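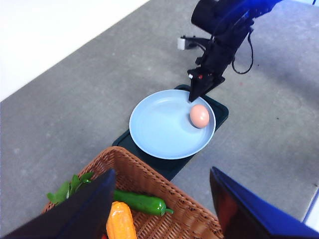
I've been rearranging the worktop again. The old layout had the bread bin, the kettle and the fruit bowl along one edge, which left a strip in front of the wall that collected post. The new layout has two fixed items: a basket and a tray. Everything else has gone into the cupboard or to the charity shop.

Requirements first. The basket has to be low enough to see into from standing height, and it has to come out in one go when I wipe down. The tray needs a raised edge so nothing rolls off. The plate that lives on the tray has to have a rim, for the same reason.

For the basket I looked at wire and wicker. Wire is easier to wash but it marks the surface if you drag it. Wicker sheds a bit in the first month and then settles down. I went for wicker, from Tromach, and cut a felt liner for the underside. The liner is 4 mm thick and held on with thread at the corners, no glue. The tray was in the Pruvgate clearance section. Mine is 45 cm long, and they also did a 60, which would have overhung the hob.
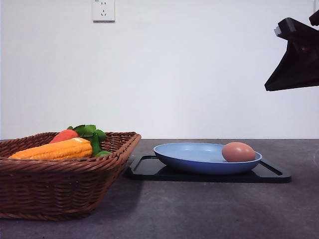
Basket to the left, tray in the middle. One egg on the blue plate, toy corn in the basket.

The toy vegetables stay in the basket for the time being. They weigh next to nothing, so they are no use for testing how it copes with a load, but they do show how much room there is. Long items like the corn go in lengthways or they ride up the side. Leafy tops can stand above the rim without causing any trouble. Real carrots will be heavier and muddier and will need a sheet of paper underneath.

Spacing took longer than I expected. I tried the basket tight against the tray and it was awkward to get a hand in to lift either of them. A gap of 40 mm was enough for me.
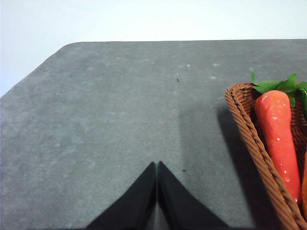 The other thing I wanted was a clear stretch at the back. A mottled grey top hides crumbs very well, so anything left there tends to stay there until you put your sleeve in it. I now wipe from the wall forwards, last thing at night. Damp cloth first, then a dry one. The rounded corner needs a second pass because the cloth lifts as it goes round.

On the plate: a shallow one lets an egg roll until it meets the rim, and there it stops. I had considered a proper egg holder from Bendura, but it takes six and I rarely have more than a couple out at once. The plate also goes in the dishwasher.
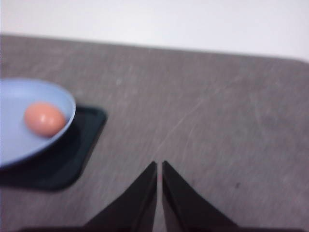
Still to sort out is the light. The white wall helps a good deal, but the basket throws a shadow to one side and I would like to see the bottom of it without leaning over. I have a Voß strip light in a drawer from the last flat and will try it under the shelf in February. If the cable reaches, I'll post the measurements.

Recent posts
Felt liners: thread or glue?
Descaling the kettle, part two
Bread bin up for collection
Cupboard hinges, a correction
Measuring shelves in an old flat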